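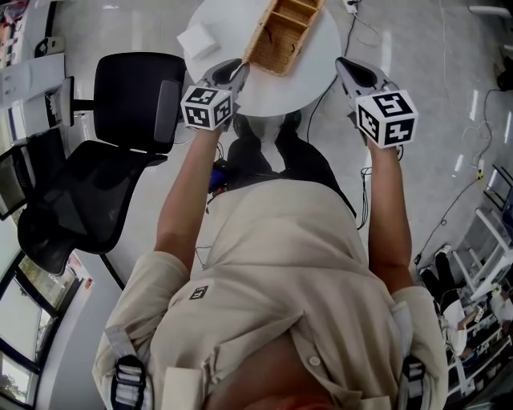 At the round white table, both hands busy.

Winda Street kitchen news, 8 March 2012

The soup lunch is back after its winter sulk. We served 1,062 bowls between November and the end of February, and a good half of them seem to have been lentil. Complaints about the lentil have been read and filed under the lentil.

The new stove from Rønning has arrived, minus one knob. The back left burner is now worked with pliers, which hang on the hook marked "ladle." The ladle has moved in with the tea towels.

Lunch still costs 3 dollars and still starts at noon – the line that forms at 11:20 is its own affair. We can seat 40. If you borrowed the big Brinura pot for a family party, the party is surely over by now. Bread ends for the freezer are welcome, raisin bread less so.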